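**Re: [bench-light] Glare and colour on pale tops (was: Flelaner strips)**

On 11/01/2020, Colin Mapplebeck wrote:

> I have the two Flelaner strips up over the sorting bench now and I'm not
> happy with either the level or the glare. The meter gives 280 lux at the
> front edge and I can't get it higher without moving the fittings down,
> at which point the reflection sits right where I look. The top is the
> cream laminate that came with the place.
>
> Questions for the list:
>
> - Is 280 lux low for picking small coloured parts, or am I being fussy?
> - Will a frosted cover fix the reflection, or just eat light?
> - I have 4000 K tubes. My oranges and reds look near enough the same
> under them. Is that the colour temperature or something else?
>
> I would sooner not repaint the walls, but will if somebody can show me a
> reason.

Colin,

Taking these out of order, as the last one affects the others.

**Colour.** Colour temperature is the wrong thing to look at. A 4000 K source can separate red from orange perfectly well or do a terrible job of it, and the number on the box won't tell you which. Look for the R9 value. General CRI is averaged over a set of fairly muted test colours and leaves out saturated red altogether, so a cheap strip can post a respectable figure and still be very weak at the long end of the spectrum. If the maker doesn't publish R9, assume it's poor. My Zedix panel came with a full test sheet; the older Trilton battens it replaced had nothing except wattage and a colour temperature, and under those I regularly put orange pieces in the red tray.

A quick check needs no instruments. Take one saturated red part and one orange part, put them side by side on the bench, look at them under the strip, then carry both to a window in daylight. If the gap between them opens up noticeably at the window, the lamp is at fault. Use parts with the same finish, though. A glossy part picks up a highlight that washes out its own colour, and you end up comparing highlights.

Pale tops have their own complication in that the veining on the patterned ones often carries a bit of the same hue as the part.
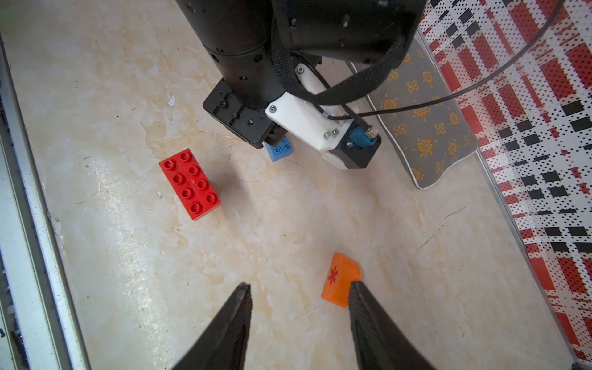

*Orange block with a small red mark, on a pale marble-like top. Note the glare streaks and the thin dark scratches.*

**Level.** I don't think you're being fussy. 280 lux is liveable for sorting big stuff into bins and tiring for anything with a printed mark on it. I work at well above that and would not go back. But measure properly before you buy anything. One reading at the front edge tells you very little. Lay out a grid over the top, take a reading at each point with the sensor flat and your body out of the way, and write down the lowest and the average. A bench with a decent average and a dark corner is a more annoying bench than one that is a bit dim all over, as your eyes keep readjusting when you reach across.

Also let the fittings warm up first. LED strips drop off a little as they heat, and the drop is worse if they're stuck straight to timber with no aluminium behind them. I don't know how yours are mounted. If it's the supplied double-sided tape on a bare shelf, fix that before anything else. Check the driver as well. I had a 42 W load hanging off a supply that was rated for it on paper, and the far end of the run was visibly dimmer. Feeding the run from both ends cured it for the price of some cable.

**Walls.** You asked for a reason. On a bench with side panels, a fair share of what lands on the work has bounced off a wall at least once. White or light grey walls return most of it, fairly evenly. Dark or strongly coloured walls return less and tint what they do return, and the tint is strongest close to the panel, so the same part can look slightly different at the left, in the middle and at the right. Anybody photographing parts will see this before a person sorting them does, as the eye corrects for it and a camera set to a fixed white balance doesn't.
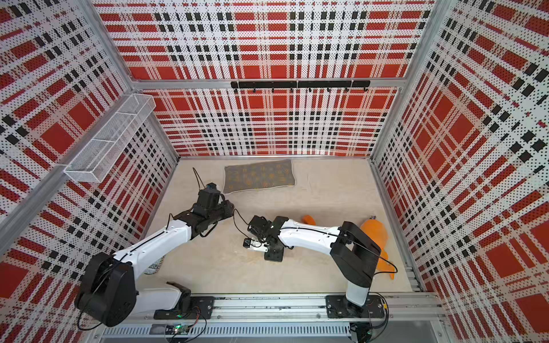 Paint is the permanent answer, but try it with card first. Clip matte white card to the sides and back, repeat the grid readings, and see what you gained. If the lowest reading hardly moves, leave the walls alone and spend the money overhead. Perforated board will give you a bit less than solid board in the same colour, the holes being small light traps. The loss is minor unless the holes are large or closely pitched. Use flat paint if you do paint. Semi-gloss on a side wall gives you a second reflection to chase.

**Glare.** A frosted cover does eat light -- mine took a bite I could measure but not one I could see -- and it softens the reflection without removing it. The reflection is geometry. With your head in the normal working position, lay a small mirror flat on the bench where the glare sits and look into it. Whatever bright thing you see is the culprit, and it needs to move until the mirror shows you wall or ceiling instead. In most setups this means bringing the strip forward, so it is nearly above your forehead, or splitting it so that light comes in from both sides. Moving it down, as you tried, only makes the reflection brighter.

Two sources from the sides also sort out the shadows. With a single source you get one shadow leading away from every part, and on a light top that shadow is often easier to see than the edge of the part itself. It's handy for spotting small items and a nuisance for judging their shape.
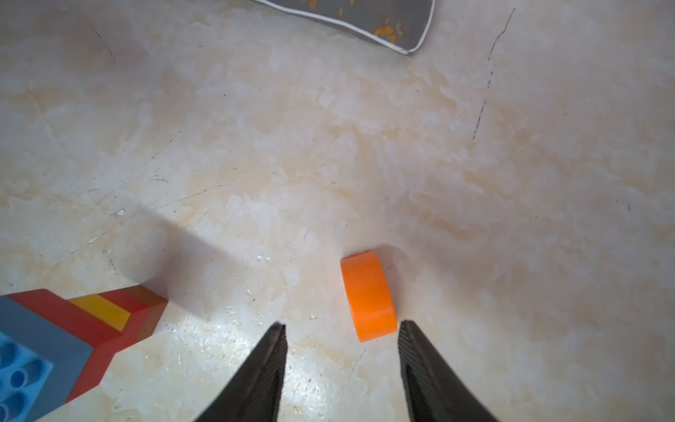 *Small orange part on the pale marble-patterned surface, soft shadow running off to the upper right.*

If the geometry can't be changed, change the top. A matte cutting mat in neutral grey kills nearly all of the mirror-type reflection and gives both red and orange something to stand out against. Seyoum do one in bench lengths that lies flat without curling. Green mats are easier to find but I would avoid them for your use, given that you're already struggling at the red end.

So in your place I'd do the window check, then the card, then shift the strips forward, and leave buying anything until the grid readings are in. Could you post those, along with the mounting height and the distance from the strip to the back wall? I have the figures for my own bench from February, before and after the second feed, and can put them up for comparison.

Does anybody else on the list have R9 figures for the Flelaner range? I've only ever seen the short data sheet.

Regards,
P.

--
bench-light list: plain text preferred, trim your quotes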